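turer-wristview

Etelka Virág
2022-01-26

Rendered wrist-view frames for training and checking the Turer segmentation head. Grasp planning reads its masks directly.

## Contents

- 2,000 training frames, 400 validation frames
- RGB, depth and instance masks per frame
- Camera pose in the gripper base frame

## Usage

Run `turer-fetch wristview`, then set `data_root` in `config.yaml`. Depth is in millimeters; zero means no return.

## Known issues

Untextured surfaces give the stereo matcher little to work with. Gray posts on a pale gray slab are the usual failure. Mask out the gripper band at the bottom before computing loss.
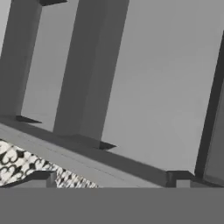
## Changelog

- 0.3: pose sign error fixed (Kornél Kelemen)
- 0.2: validation split added

Related
- urnier-planner
- grolov-sim
- turer-calib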